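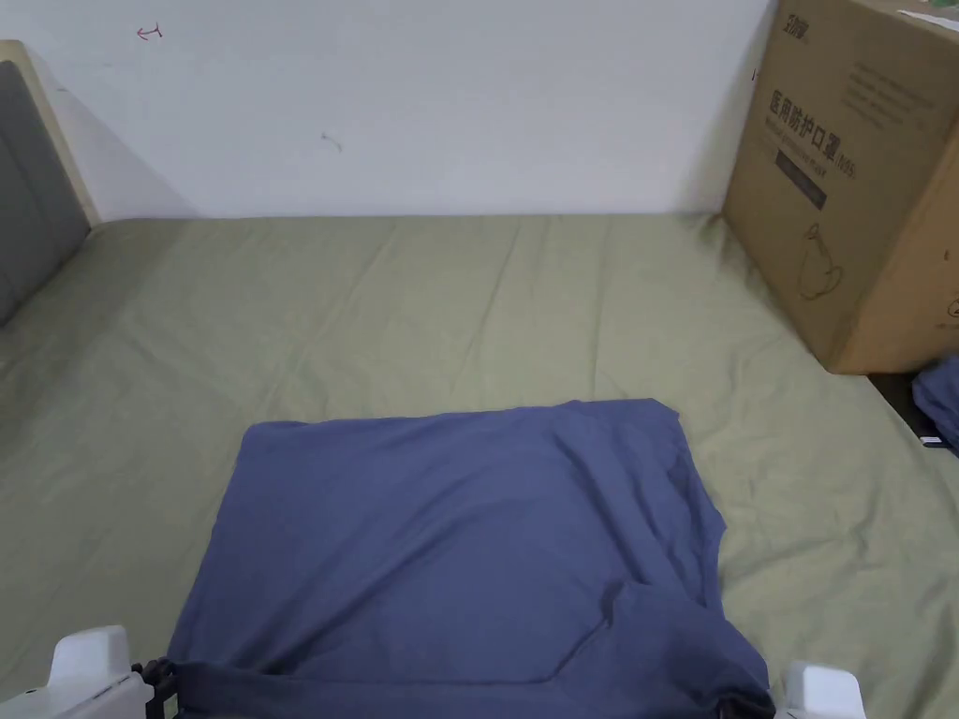
3.2 A cama como mesa de dobrar

Quando comecei a estudar a roupa lavada nas casas de Fagundes, eu achava que ia escrever sobre tábuas de passar, bancadas, essas coisas que aparecem nas plantas dos apartamentos com o nome bonito de "área de serviço". Pois a minha pesquisa foi parar no quarto. Quase tudo o que é grande se dobra em cima da cama, e o motivo é bem prosaico: é a única superfície da casa onde cabe. O tecido azul-marinho da Figura 1, aberto sobre um lençol verde-oliva, ocupa boa parte do que se vê da cama, e já tem uma faixa dobrada embaixo e uma aba virada à direita. Repare nas rugas: do lado esquerdo e no meio são compridas e suaves, na diagonal, e do lado direito os vincos descem bem mais íngremes. Eu volto a essas rugas daqui a pouco, porque elas me deram um trabalho danado na hora de montar as categorias.

Figura 1. Peça grande de tecido em dobra sobre a cama, com caixa de papelão ao fundo.

Visitei 20 domicílios e fiz 2 visitas a cada um, a primeira em dezembro e a outra já no ano seguinte (a estação muda muito o que vai para o varal, e eu queria pegar cobertor e manta também). Ao todo registrei 1000 dobras, contando como dobra cada vez que uma parte do pano passa por cima de outra e fica. Parece um critério simples e não é! Tem gente que dobra, desdobra, sacode e recomeça, e eu passei semanas decidindo se aquilo valia uma dobra ou nenhuma. Decidi por nenhuma. Quem quiser refazer a conta de outro jeito vai chegar a um número maior, e não vou brigar por isso.

Chamei de "dobra de borda" a que começa por uma faixa estreita junto de um dos lados, e de "dobra de metade" a que leva um lado inteiro até o outro. Nos manuais domésticos que consultei (a coleção da Pimer, sobretudo) só existe a segunda, sempre com o pano perfeitamente retangular, esticadinho, numa mesa que parece não acabar nunca. Na cama a conversa é outra. O colchão cede, o lençol de baixo anda junto, um lado fica mais largo, e a pessoa vai acertando conforme dá. A forma da Figura 1 tem quatro lados meio tortos, mais larga perto da parte de baixo, e a borda direita faz até um biquinho no meio do caminho. Para mim isso é dado de pesquisa, e dos bons. Se eu só aceitasse retângulos, jogava fora quase o caderno todo.

Sobre as rugas, então. Minha primeira tabela separava "liso" de "amassado" e durou uma tarde. Acabei ficando com a direção do vinco, anotada lado a lado da peça, e foi aí que a coisa começou a render. Um vinco longo e macio quase nunca incomodava as pessoas que entrevistei. Já a sombra escura no fundo de um vinco mais fundo fazia muita gente parar e passar a mão, às vezes no meio de uma frase. Nas entrevistas ouvi "assim marca" 50 vezes, e olha que eu não perguntava nada sobre marca.

Falta falar da caixa. No protocolo de Clerelbridge, que adaptei para este estudo, anota-se só a superfície de trabalho, e eu segui direitinho nas primeiras casas até perceber que estava deixando de fora o entorno inteiro: cabeceira, parede, caixa, cadeira, o que estivesse encostado ali. Incluí uma coluna nova na ficha, que no projeto Alach apelidamos de "vizinhança da dobra". O espaço em volta da cama pesa muito na escolha de por onde começar, e trato disso com calma na seção 3.3, junto com as peças de elástico, que merecem um capítulo à parte e muita paciência.

Tempo de leitura: 3 min
2 comentários · 20 compartilhamentos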